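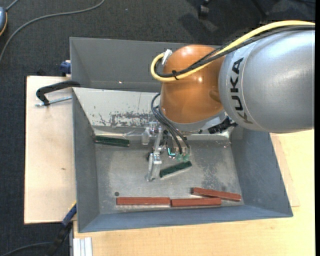

Pleltura notebook, August
Bin, slope panel, stand

Carrying on from the previous entry. The large gray bin is back on the wood tops and will stay there for this part of the work. Purpose of the entry: record how it is set up, what was changed, what still moves when it should not.

Morning, 9:40. Checked the bin for level. Low at the corner nearest the door. Rotated the bin end for end and measured again: low at the same corner of the stand, so the fault is in the support and the bin can be left alone. Pressed down on each corner in turn. Slight rock on one diagonal.

Two causes, both present. The carpet compresses under load and keeps compressing for a day or so after anything heavy is set down. Also, the wood surfaces do not meet at exactly the same height. A straightedge laid over the joint catches a step I can feel with a fingernail but could not get a feeler gauge to agree on twice. Going with "small, less than a card." Packed the low side with two pieces of card and the rock is gone for now.

Do not glue the card. It will have to come out when the carpet has finished settling.

Olham had the same trouble last winter and solved it by putting a hard sheet under everything that touches the carpet. I would like to do that here but it means emptying the stand and lifting the tops, and there is no free afternoon for that before the parts arrive. Noted for the next full teardown.

Position marks. Put tape on the wood at each corner of the bin, outside edges only. The old marks from the shallow tray are still there and are wrong for this bin. Tried to peel them and they took a little of the surface with them, so I left the rest. Old marks are crossed through in pencil. Use the uncrossed ones.

The slope panel

The bin is a good shape for tipping things into and a poor one for getting the last of them out. The sides slope, which helps, but loose pieces still finish up against the foot of a wall and lie flat there. The panel is meant to bring them back toward the middle of the floor.

First version was too shallow. Small parts stopped halfway down and stayed. Second version was steep enough but stood free at the top, and a full load pushed it back against the wall with a bang. Present version sits in front of the far wall, rests on the floor along its lower edge, and is held at the top corners. The pale finish was chosen for contrast with dark parts. It is less use with the pale ones, obviously.

Angle is 25 degrees, measured with the digital gauge on the panel face, gauge zeroed on the wood top first. If the gauge is zeroed on the bin floor instead the reading comes out different, and I think this accounts for the disagreement between my figure and the one in the Hamel notes. Please write down which surface was used. A bare angle is no good to the next reader.

Slide test, by hand, no loading from above. One part at a time released from the top edge of the panel, let go without a push. Fourteen part types from the mixed box.

Flat washers: slide to the floor, stop close to the foot of the panel.
Short bolts: roll, cross the floor, end at the near wall more often than I would like.
Bagged spares: stick. Some of them move when the next bag lands on top.
Rubber feet: do not slide at all unless placed on the curved side, then they roll.
Boxed parts: slide, turn on the way down, land on a long face.
Everything else: reaches the floor with no trouble.

Repeated the bags after wiping the panel with a dry cloth. Better for the first few, then back to sticking. Static, or whatever comes off the bags. The carpet does not help with static. Will try a damp wipe next and see how long it lasts, although a fix that needs doing every hour is no fix for anybody running a long session.

Rubber feet: leave them out of the slide test in future. They are fine in the bin itself.

Depth and fill

Bukham supplied the bin with a nominal depth and no mention of where it is taken from. I measured from the top edge straight down to the floor at the center, steel rule, rule held against a square. Write it that way from now on. The sheet in the cupboard door gives the figure along the sloping side, which is longer, and somebody has used it for the fill volume.

Fill volume therefore redone. Because of the sloping sides the level climbs quickly at first and slowly after, so a fill line drawn by eye at half height is well over half empty. Marked the working fill on the inside wall in pencil. Above that line, boxed parts start to rest on the edge of the panel, and once one is there the others pile up behind it.

Counted load: 1276 pieces of the small hardware, weighed out and then checked by count on a sample. It covers the floor but comes nowhere near the line. Second load from the 3000 carton, all of it, tipped slowly from the near side. Still under the line. Levelled itself reasonably well, with a heap at the foot of the panel that had to be spread by hand.

Noise is worth a mention. Tipping the carton is loud enough to be unpleasant across the room. Tip onto the panel and let the pieces run down, which takes longer and is much quieter. Ear protection is on the hook if you are doing more than one.

Thin edges

The rim of the bin is thin and it flexes when the bin is lifted by the long sides. With a full load the long sides bow out and the panel loses its grip at the top corners. Carry it from the ends, two people, and take the panel out first. I lifted it alone with half a load this morning and the panel dropped onto the parts. No damage to the panel. One corner of the clip is bent and has been straightened with pliers; treat it as temporary.

Should a rim stiffener be fitted? Against it: it takes away from the opening, and anything proud of the edge collects parts when tipping. For it: the panel would stay put. Leaving it off until the new clips have been tried.

Light

Shiny spots on the far wall from the ceiling fixtures. They shift with the position of the bin on the top, so moving it to the marks did at least make them repeatable. Switching off the row nearest the window removes most of it and leaves the back corners dull. A light scuff with an abrasive pad on a hidden part of the wall knocked the shine down nicely, but I have not done the whole wall. It cannot be undone and Olham may want the bin back.

3:15. Level checked again. Low corner has gone down a little further, still within what the card takes up. Rock has not returned.

Floor under the stand swept and gone over with the magnet. Dark carpet, dark hardware -- the magnet found more than I did. Anything brass will still be down there. Please sweep before rolling the chair in; the last washer went into a caster and it took longer to get out than the whole level check.

Open items

Damp wipe on the panel, then repeat bags.
New clips for the top corners, order two sets.
Hard sheet for under the stand, get the size from Olham before cutting anything.
Correct the depth figure on the cupboard sheet. Cross out the old one and initial it, do not throw the sheet away.
Ask Hamel which surface their gauge was zeroed on.
Recheck level tomorrow before loading, and again with the bin full.

Card packing is in the low side of the stand. If you find it on the floor, put it back.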